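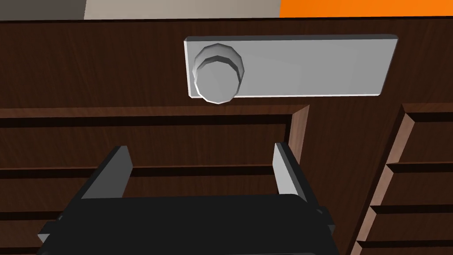
Muthoni Kirui asked, when she read an early draft of this section, why we were giving a failure four pages of logs and so much of our attention when the success rate looked so good. Our answer is that the failure taught us more than the successes did, and we think it is the most interesting thing in the paper!

Figure 1. Simulated view from the gripper in the knob task. The fingers are open, with the round gray knob above them and slightly to the right.

5.3 A false success in the knob task

The policy was trained in Unaler, our simulated kitchen, and scored by the rule we had used for every other task: an episode counts as a success if the knob passes its target angle before time runs out. Under that rule the policy did very well over 1000 test episodes, and we were delighted. Then Upendo Waweru replayed a batch of episodes at slow speed and saw that in many of them the fingers never closed on the knob at all. The arm swept upward, one fingertip struck the edge of the knob, and the knob spun past its target and kept going.

The cause was a mistake of ours in the joint settings. The knob's friction had been left at zero when we moved the cabinet model over from Shemweta, our older simulator. A light tap was enough to turn it. The policy found this out early in training and, quite sensibly from its own point of view, stopped bothering with the grasp. We find this a lovely piece of problem solving, even though it ruined a week of results.

It is also a safety matter. A fast upward strike that costs nothing in simulation could bend a finger or crack a fitting on a real cabinet. Our contact log had been recording the force peaks all along — we had simply never plotted them next to the success curve. Once we did, the pattern was plain to see.

We made 3 changes. Friction on the knob was set to a value that holds it still under a light touch. The success rule now asks for contact on both fingers while the knob turns. Finally, any episode in which the contact force goes over the limit ends at once and counts as a failure.

The old policy, tested again under the new rule, failed in nearly every episode. Retraining from scratch took longer than before, and the first grasps to appear were clumsy, with the fingers closing too early and pushing against the cabinet front. These cleared up as training went on. What remains is a smaller fault that we have not solved: the fingers sometimes slip off partway through the turn, and the policy tries again from the same angle and slips again. Section 5.4 looks at these repeated slips in detail.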